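Bench check before we run the arms: the list, with my comments

I keep getting asked for the checklist we use in the Grovside student project, usually by someone standing in a doorway with their coat on, so I've typed up the lot. It's the same list that hangs by the bench, plus what I scribble next to it. Students do the checking and I sign it. If a line gets a "no" we don't power up, and I don't care how close the showcase is.

The job this term is the breakfast task: buns and bread on the mat, bowl next to them, both arms working under remote control with a student in the headset. It sounds easy until you try it!

PART A. THE ROOM

A1. Chairs pushed back out of reach of the arms. 
Comment: Mostly fine. Office chairs roll, so look again just before you start, even if you looked when you came in.

A2. Walkway to the door clear, bags on the hooks. 
Comment: No. Two rucksacks and a trombone case. Moved, then yes.

A3. Headset wearer seated, feet flat, with a spotter who can see both them and the arms. 
Comment: Yes. The spotter does nothing else. Hamish was "just quickly" answering a message and got swapped out for Carleen.

A4. Headset strap snug, wearer has said out loud that they can see the view properly. 
Comment: Yes. Out loud please, a nod doesn't count when you've got half your face covered.

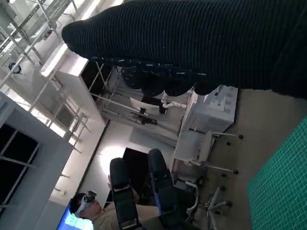
Raelene McKinnon
Project lead and bench safety, Grovside Student Robotics

A5. Loose fabric, sleeves and covers kept away from moving joints. 
Comment: My pet subject, sorry. Anything knitted will find a joint if you give it the chance. Cuffs rolled, lanyards off, scarves on the hook — and yes, that includes mine.

A6. Lights on over the whole bench, no glare on the screens. 
Comment: Yes, though the window side gets very bright in the afternoon and I'd like a blind before July.

PART B. THE ARMS

B1. Wrist and finger screws checked by hand, power off. 
Comment: One was a quarter turn loose. Angus tightened it and put his initials on the sheet, exactly as it should be done.

B2. Covers on the arms sitting flat, nothing bunched up near a joint. 
Comment: Creases are all right. Flaps are not. If you can get a finger under the edge, tape it down again.

B3. Stop button tested before the first run, and tested again after any change of operator. 
Comment: Yes, both times. We had the full 5 people through the seat so that's a lot of pressing, but please keep at it.

B4. Nobody reaches in unless the spotter has called "hold" and the operator has answered "holding". 
Comment: This is the line I've been strictest about. A hand under a gripper is still a hand under a gripper, glove or no glove. Say the words first, wait for the answer, then reach.

B5. Status screen read before touching anything. 
Comment: Ours shows 测试中, which means "testing". If you see that, treat the arm as live. I've had new people take it for a logo, so it goes in the induction from now on.

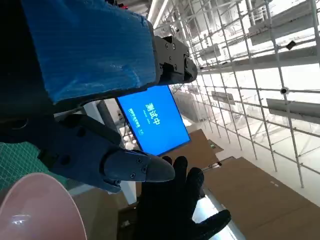
Page last changed: Jun 16, 2019

B6. Gloves fit, no holes, no dangling threads. 
Comment: One pair binned. Todor Vukadinović asked whether we could manage with bigger gloves for everybody and the answer is no, baggy fingertips are worse than bare ones. I've ordered three sizes.

B7. Speed limit set to 200 on the control page and read back by a second person. 
Comment: It was still on the old setting from the Ormsby visit. Caught by Carleen, who read it back properly when she could easily have mumbled "yep". Thank you!

PART C. THE TABLE TOP

C1. Cutting mat flat, corners down, not hanging over the edge. 
Comment: Yes. It creeps a bit when the arms push on it, so square it up between runs.

C2. Only the task items on the mat. 
Comment: Bread, bun, bowl. No mugs, no pens, no phones. (The Wakik team lost a phone this way and still go on about it.)

C3. Bowl checked for chips and cracks. 
Comment: Fine. Plastic only, please don't bring in your gran's china.

C4. Cables have enough slack for the arms to reach the far side, and none of them can snag on the table or on somebody's foot. 
Comment: The thick one wants watching because it stands up in an arch over the arm. Move each arm slowly to the ends of its reach and look at the cable while you do it, not the hand. I made them do this 3 times and I'd do it again.
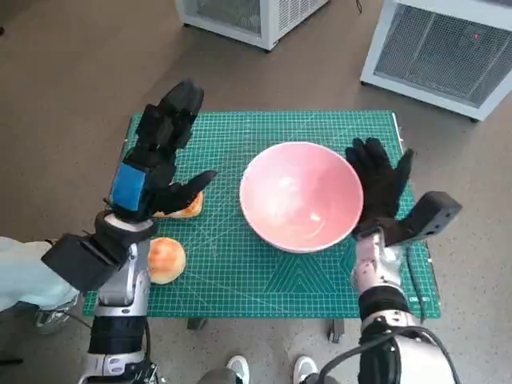
R. McKinnon, project lead (checked and signed)

C5. Feet and knees clear of the table supports. Closed shoes only. 
Comment: Closed shoes, yes. Knees creep forward when people get interested, so the spotter is allowed to be a nag about it.

C6. Table doesn't wobble. 
Comment: Slight wobble last time, none now. Lean on all the corners, not only the one nearest you.

PART D. PACKING UP

D1. Arms parked, power off at the wall, headset wiped and back in its box. 
Comment: Wipes are running low. Angus is asking Plesix if they'll throw some in with the next order.

D2. Food items binned or boxed. 
Comment: Please, please don't eat the bun.

D3. Sheet signed and filed. 
Comment: We're on sheet 14. Hamish has the folder, and the blank ones are in the back pocket.

Still to do: the blind for the window, the new gloves, and a bigger print of B4 to go at eye level.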